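Rinari: teaching a simulated arm to pick things up
Project report, second term
Kanini Rashidi, Shabani Mussa and Kipchumba Swai
Handed in 04/04/2024

We wanted a learning system that could copy a person picking up small objects, and we soon found that collecting the examples was the best part of the whole project! Everything was done in simulation. One of us steered the arm from the keyboard while another kept the log, and we swapped over after every 36 attempts (your fingers really do get tired).

In all we recorded 1,126 attempts. Kipchumba wrote a short script, Tanui, that threw out any attempt where the arm stood still for too long, and we went through the remainder by eye. Almost 80 had the wrong label, mostly Shabani's, and he fixed every one of them in a single evening.

Between attempts we changed the wall, the light and the place of the objects, so that the system couldn't simply learn one room by heart. Wide-open fingers over a long white block made a lovely starting point, and we used it a lot.

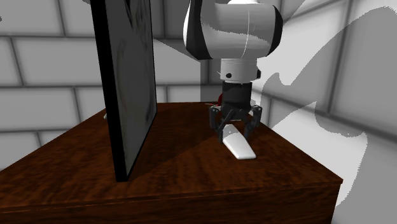 Why did we keep the failed attempts?
We kept them in a separate folder so that we could train a second model to spot a bad grasp early. It's still rather jumpy, but we're very keen to carry on with it next term.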